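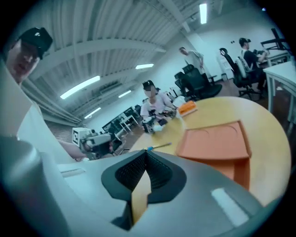
The Keltholm Gauge

The tide gauge at Keltholm recorded water level every 2 minutes and had done so without a gap since it was installed. The keeper's duties were set out on one laminated page. Clean the stilling well. Check the float against the staff. Initial the log. Report any difference greater than 30 millimeters to the office at Leiva, which would send a form.

In March the difference was 31.

The keeper read the staff again from the lower step, with the lamp held level, and got the same figure. The float was clean. The tape ran true over its pulley. The clock in the recorder agreed with the clock in the hut. The keeper wrote 31 in the log, initialed it, and reported it.

The form came on the supply boat Endau nine days later. It had four sections. Section A asked for the serial number of the gauge. Section B asked whether the staff had moved. Section C asked whether the float had moved. Section D was headed Other and had one line.

The keeper surveyed the staff from the benchmark behind the hut, a brass bolt set in bedrock. The staff had not moved. The float was lifted out, weighed, measured and put back. It displaced what it had always displaced. The keeper wrote No in B and No in C, and left D blank, and the form went back to Leiva.

By then the difference was 44.

A second form arrived. It was the same as the first, with a note clipped to it asking that all sections be completed. The keeper thought about Section D for most of an evening. The well and the harbor were joined by a pipe below the lowest tide, and water in the one had to stand level with water in the other, allowing for a short lag. The pipe was clear. Dye put into the well came out in the harbor within the time given in the manual. There was no lag to speak of. There was only the water inside, standing 44 millimeters higher than the water outside, and staying there.

In Section D the keeper wrote: The well is correct for somewhere else.

Leiva did not reply. The keeper went through the archive, which held the published tables for 580 stations, and compared each with the trace from the well. It was slow work and was done after the evening reading. The shape of the curve was close to Keltholm's but the second high water came early, and each day it came a little earlier. The nearest match was a station called Vivo, 3000 kilometers to the south, closed before the hut was built. Its last page ended in the middle of a rising tide.

The keeper laid the trace over the page. The lines met and the trace went on.

No instruction covered this. The keeper ruled a new column in the log, to the right of the old one, and headed it Vivo. From then on both levels were entered at each reading, the staff on the left and the well on the right, and both were initialed.

When the Endau next called, it brought paper, lamp oil and a third form. Section D had been given two lines.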